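Toy collection in Zalumholm closes with 801 soft toys

ZALUMHOLM, 06/10/2020

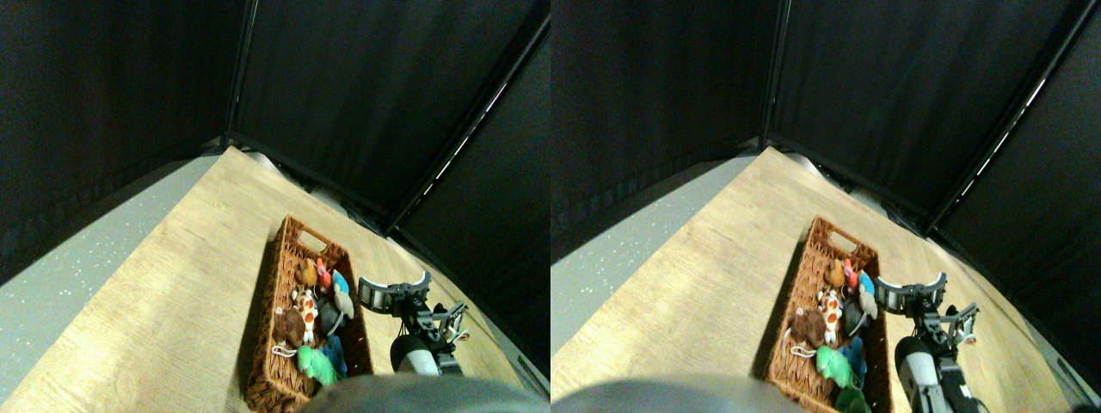 The soft toy collection at the Vever community hall ended on Saturday with 801 toys given by families in Zalumholm and nearby villages, one more than the goal of 800 that the organizers had set in September. The toys will go to children's waiting rooms, to two family shelters and to the toy library that opens in the hall next month. Most of them are small, the size that a child can hold in one hand, and they travel in baskets like the woven one with the green frog, the white fish with orange spots and the tan-orange duck packed close together. Bigger toys were also accepted, but they are stored apart and will be given out later in the fall.

"We asked people for small toys and they listened to us," said Enda Daly, who started the collection. "A small toy is easy to wash and easy to put in a coat pocket. The big bears are beautiful, but a waiting room has only so much floor."

The hall received toys on four evenings and two Saturdays. Every toy was checked for loose eyes, open seams and missing parts, and then washed in a net bag at low temperature. Daly said that 59 toys needed repair before they could be given away, mainly new stitches under the arms or along the tail. A sewing group which meets in the hall on the first floor did this work in two evenings. The thread was paid for by the local shop Hashmi, which also gave a box of buttons that was not used, because the rules of the shelters do not allow buttons on toys for children under three.

The baskets came from a different place. Troels Hjaltadóttir, who runs the laundry Roltivov on the harbor road, offered them after the laundry changed to metal carts last year. They are light and they have openings for the hands, so one person can carry a full basket up the stairs.

"They were standing in my attic and I was tired of walking around them," Hjaltadóttir said. "Now I hear that people want to buy them. They are not for sale, I am sorry."

The first 120 toys are going to the waiting rooms this week. The shelters will receive theirs when they have confirmed how many they can store. Families who borrow from the toy library may keep a soft toy for four weeks, and it is washed again when it comes back - the library asks parents not to do this at home, so that all toys are washed in the same way.

There will be a new collection in the spring. Until then the hall can not accept more soft toys, but it is still looking for wooden puzzles with all the pieces and for picture books in good condition. These can be brought to the side entrance on weekdays between 4 and 6 p.m.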